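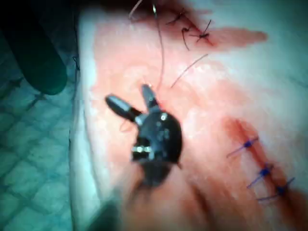
I have used the Mayrhofer budgeting and debt tracker for 8 months now, and I want to write down what I think of it before my yearly plan renews in March. I paid for it myself. I am not an accountant, only a person who had three credit cards, one car loan and a store card from Ototow that I had almost forgotten.

## What it does

Mayrhofer is a web program, with a smaller version for the phone. You connect your bank, or you type everything by hand, and it shows each debt on its own line: the balance, the interest rate, the minimum payment and the day it is due. Then you choose an order for paying. You can put the highest interest first or the smallest balance first, or you can drag the lines into any order you like. The program calculates the month when the last line becomes zero.

I chose the highest interest first. My first result said I would need 507 dollars each month to finish in the time I wanted. This number was a small shock, but it was useful to have it in front of me. Before, I paid "something extra" when I felt rich, and in most months I did not feel rich.

## Setting it up

My main account is with Stinutham Credit Union, and the connection took three tries. On the first two, the program accepted my password and then showed me the login page again with no message. On the third try it worked, and it has stayed connected except one time in the fall.

The Ototow card could not be connected at all. I enter it by hand on the first of the month, and it takes me a minute. If most of your accounts are with small lenders, please check the list on their website before you pay. The list is correct as far as I could test it, but it is hidden at the bottom of the help page.

## What I like

The best part is the page called "What if." You type an extra amount, for example a tax refund, and you see immediately how the last month moves and how much interest you save. I spent too many evenings on this page. It also works in the other direction: when my car needed new tires, I typed the price as a missed extra payment and saw that it delayed me by one month only. I slept better after that.

The reminders are also good. They arrive by email at 7 in the morning, two days before each due date, and they are short. I have not paid a late fee since I started.

I like too that the program does not try to sell me a new loan. I tested Plodivitz before this one, and every time I opened it there was an offer for a consolidation loan — sometimes with a higher rate than the card I wanted to pay off! Plodivitz is free, so I understand that the money must come from somewhere. I prefer to pay.

## What I do not like

The categories for daily spending are weak. My pharmacy goes under "Groceries," and my groceries often go under "Other." I correct it, and next month it is the same again. I stopped using this part and keep my food budget in a spreadsheet.

The phone version does not have the "What if" page. I wrote to support about it and received a polite answer from Ruoxi Long, who confirmed that it exists only on the computer for now. She could not give me a date. She did explain how to change the interest rate on a card when the introductory period ends, and this was helpful, as the button is very small and gray.

Also, a card with two different rates — one for purchases and one for a balance transfer — must be entered as two separate debts. It is possible, but the minimum payment must then be divided by hand.

## Price

I pay 9 dollars a month on the yearly plan. There is a trial period, but they ask for a card number at the start, so put the end date in your calendar.

## Would I buy it again

Yes, for the debt part. If you have only one loan with a fixed payment, I think you do not need it, and the statement from your bank will tell you enough. With several cards at different rates it is worth the money to me, and I will let the plan renew. The store card should be at zero before summer, and I will cancel it on the same day.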